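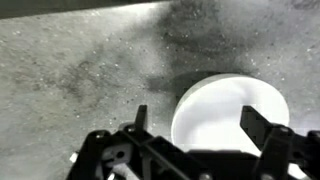 The gripper's two fingers are open, one on each side of a round white object. The camera that took this black-and-white picture rides on the robot's arm.

How a robot learns to pick things up

Picking up a cup is easy for you. You look, you reach, you close your hand. You probably don't remember learning to do it, but you did. Babies spend months grabbing at things and missing.

Robots have to learn too. At the Nirkus robot lab in Grindbridge, researchers wanted to find out how many lessons a robot needs, and what kind of lessons work best.

What does the robot see?

A robot doesn't have eyes like yours. Many robots have a camera near the gripper, which is the part that grabs. When the arm moves, the camera moves with it, so the view keeps changing.

Look at the picture again. To a computer, it is a big grid of numbers. In a grayscale picture, a low number means a dark spot and a high number means a bright spot. The top of the white object would be made of high numbers. The black fingers would be made of low ones.

The computer doesn't start out knowing which numbers are "object" and which are "table." A shadow is dark, and so is a gripper finger. You can tell them apart right away. A robot needs practice.

Learning by copying

There are two main ways to teach a robot to grab something. One is to let it try over and over and give it a point each time it gets it right. This is called trial and error. It can take a very long time.

The other way is to show it. A person steers the robot arm by hand or with a controller and picks up the object. While this happens, the computer saves two things many times each second: what the camera saw, and how the arm and fingers moved. One complete turn, from start to finish, is called a demonstration.

Later, a computer program studies all the demonstrations. It looks for patterns, such as "when the bright shape is to the right, the arm moves right." This is called imitation learning. To imitate means to copy.

The test

The Nirkus team trained 2 copies of the same program. Each one got 100 demonstrations.

The first program's lessons were all very neat. The object always started in the same place and the lamp was always on. The second program's lessons were mixed up on purpose. The object started in different places, and the lamp was moved or switched off. Sometimes the person steering went a little too far to one side and had to come back.

Then both programs took the same test. Each had to pick up an object 210 times, starting from places that were not in the lessons.

The result

The program with the mixed-up lessons did much better. When it drifted off to one side, it often came back and tried again. It had seen that happen in its lessons, so it had something to copy.

The first program did well when the object was near the usual place. When the object was farther away, the gripper often closed on air — and then lifted up as if it were holding something.

The researchers think the neat lessons left too much out. If you only ever practiced catching a ball thrown straight at you, a ball thrown to the side would be hard to catch.

The team doesn't know yet if this works for every object. Soft things, like a sock, change shape when they are squeezed. Those tests are planned for December.

Try it yourself

You need a partner, a plastic cup, and a table.

Close your eyes. Your partner puts the cup on the table and tells you how to move your hand, using only these words: left, right, forward, back, down, close. Try it a few times with the cup in one place. Then have your partner move the cup without telling you, and reach for it with no help. Where did your hand go?

Words to know

Demonstration: one turn of showing a robot how to do a job.
Grayscale: made only of black, white, and grays.
Gripper: the part of a robot that grabs and holds.
Imitation learning: learning by copying what someone else did.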